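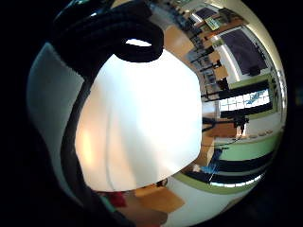

Karam Workshop – Soft Goods and Storage
Notebook, March, started a bit after 4 p.m.

Okay, toys. I said I'd write up the bin business properly this time, so here goes, while I still remember which one annoyed me.

What we're after for the Kitbridge playroom order is a bin that a kid (or a tired parent at the end of the day) can fill from above with one hand. Jad's position is that any open box does that. Mine is that soft bins and stiff bins behave completely differently once there's a rim in the way, and I've been going on about it for long enough that Celeste told me to either test it or drop it. So we're testing it!

Setup notes first. White table, the one by the green wall, bin on the far side and the toys starting out near the front. I like the far side because you have to reach over for it, and reaching is where people get lazy and let go too early. The light from the windows makes the tabletop shiny, so if you're squinting at toys all afternoon, swap seats now and then. I also want to try the wooden table at some point, but only after the white one is finished, otherwise the notes turn to soup.

The gray fabric bin is still my favorite to handle. The walls slump a little on their own and I was ready to hold that against it, but a soft rim gives when a toy catches on it, and a stiff one just bounces the thing back at you. Jad says a slumpy bin looks tired on a shelf. Fair. He also wants to know if the loop handle on the end is worth the sewing time, and I'd say yes – you can drag the bin toward you by it without standing up, and I do that constantly.

Small toys are no trouble at all. The little gray plush is the easy case, you pinch it anywhere and hold it over the opening and let go.

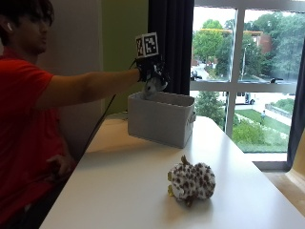
The spotted one with the yellow feet is a different story, and I'd like it in the set for good. (Owl? Bird? Celeste says owl, I'm staying out of it.) It's fluffy enough that you never quite know how much toy is under the fluff, so your first grab tends to be a handful of nothing much. The feet stick out too, and feet are just the kind of thing that hooks on a rim. If a bin can take that one without any fuss, I'll believe it can take anything a three-year-old owns.

Things to sort out before the next round:

Lay the toys down on their sides to start. Sitting them up nicely is cheating, no floor in any house with kids looks like that.

Start every round with the bin empty. Then do a separate set with it half full, which Jad thinks will change everything and I think will change a little.

Ask Prokari for the next size up in the same gray, item 2192 on their sheet. The one marked 1547 is the same footprint with taller walls, and I want that too if they'll send a loaner. Up to 36 on the first order, they said, before the price moves.

Celeste wants a lid version. I don't. We'll fight about it over coffee.

Also, whoever put the spare toys in the Kadov crate under all the webbing, please don't, I had to dig.

Still to do today: toys back on the shelf, handle stitching sketch to Jad, and wipe the table down.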